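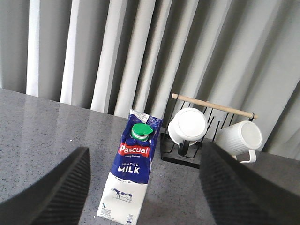 Cartón de leche con tapón verde sobre la encimera de granito.

Informe de seguimiento del programa de desayunos y acompañamiento, Kirkcombe
Para: Mervin MacLeod, Fundación Ambrose
De: Soledad Zamora, coordinación
16 de mayo de 2026

Querido Mervin:

Te debía estas líneas desde hace un par de semanas y te agradezco la paciencia. Han sido días de mucho trajín, casi todo bueno, y prefería escribirte con calma y con las cuentas de marzo ya cerradas.

Empiezo por lo que más nos alegra. En lo que va de curso hemos servido desayuno a 269 alumnos de los colegios de Kirkcombe y Fatside, y las familias nos siguen parando en la puerta para preguntar si el año que viene habrá plaza para los hermanos pequeños (¡ojalá!). El horario de siete y media a nueve ha resultado cómodo para casi todos, aunque en Fatside el autobús llega justo y hay mañanas en que los últimos se sientan cuando los primeros ya están recogiendo la mochila.

La compra va por buen camino. Cambiamos de proveedor para el pan y la fruta – ahora nos sirve Clurner – y el ahorro nos ha permitido añadir yogur dos días por semana. La leche y los cereales siguen dentro de lo presupuestado. El aceite, en cambio, se nos ha ido un poco por encima, y lo verás en la hoja de gastos con su nota correspondiente.

El rato de lectura de después del desayuno es lo que ha crecido de una forma que no esperábamos. Comenzamos con un grupo y ya tenemos tres, uno de ellos solo para los mayores, que al principio venían con cara de sueño y ahora piden quedarse hasta que suena el timbre. Las maestras nos cuentan que entran a clase más tranquilos; no lo hemos medido y no quiero adornarlo, pero me gustó oírlo.

Queda pendiente la formación en alergias alimentarias. Estaba prevista para marzo y hubo que aplazarla por enfermedad de la formadora. Tenemos nueva fecha apalabrada para dentro de unas tres semanas, y en cuanto se confirme te la mando. También nos faltan dos armarios para la despensa de Fatside, ya pedidos.

Una consulta, por último: ¿podríamos pasar lo que sobre de transporte a la partida de libros? Es una cantidad modesta, pero los grupos de lectura andan escasos de cuentos para los más pequeños. Si te parece bien, con un correo tuyo nos basta.

Un abrazo muy grande, y recuerdos a todo el equipo de Ambrose.

Soledad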